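"We Buy the Cold by the Hour"

A conversation with the owner of a small cut flower nursery outside Lisberg

When I arrive at the nursery it is six in the morning and the owner has already been awake for two hours. She asks me not to print her name, because in Lisberg everybody knows her anyway and she does not like to be looked at. The business is called Florkora, and she has been running it for eleven years, first together with her brother and now alone with four employees.

"People think that flowers are a summer thing," she says while she pours the coffee. "For me the year is decided in the winter. If the tulips get too few cold weeks, the stem stays short, and a short stem I can sell only to the people who make table decorations."

She did not learn the trade at school. She was a bookkeeper in a furniture store, and her mother had 40 rose bushes behind the house. One June she put the roses in buckets at the side of the road, and in the evening all the buckets were empty. "The next morning I cut everything that was left. This was a mistake, the bushes looked terrible until August. But I had the money in my hand and I could not sleep."

Today she grows mostly tulips, ranunculus and a kind of lisianthus which she gets as young plants from Thaweesak, a breeder she found through another grower. The first delivery had 1,359 plants, and she can still say the number without thinking. She lost 685 of them to a fungus. I ask if she wanted to stop at that point.

"I wanted to stop every evening," she answers. "In the morning I went in and watered the other half. What else should I do with them?"

The flowers go to shops in the city, and to Jekomia, a market hall where she has had a stand for five years. She prefers the stand. The shops order by message and complain by message – at the market a customer tells her to her face that the last bunch lasted only three days. Then she asks where the vase was standing, and very often it was next to the fruit bowl.

About prices she speaks openly. A bunch costs more with her than in the supermarket, and she does not give discounts in the last hour. What is not sold she takes home and dries.
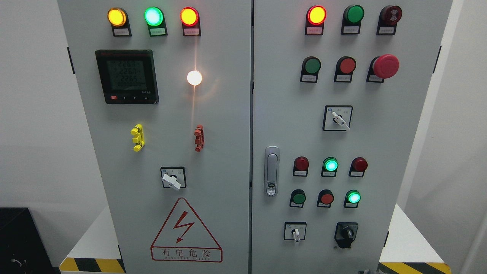 The biggest worry at the moment is electricity. The cold store has to run day and night from the harvest on, and the bill for it has grown faster than everything else. "We buy the cold by the hour," she says. "Wages I can plan, bulbs I can plan. With the power I open the letter and first I sit down."

Last winter she tried to save by picking later and storing for a shorter time. It went well with the ranunculus and badly with the tulips, which opened too early, and more than 300 bunches ended on the compost. This year she will plant fewer tulips and fill the beds with sweet peas, which hardly anybody grows in the area. They do not travel well, but to the market she drives only 20 minutes.

Would she like to be bigger? She looks out to the second greenhouse and thinks for a while. "My brother wanted this. He said, with three more greenhouses we can supply the wholesalers. I said, then I will be in the office again, and from the office I came."

At eight the first employee comes in and asks about the buckets for the afternoon. The owner gets up, puts her cup in the sink and tells me I can finish my coffee, but the door must stay closed because of the cat.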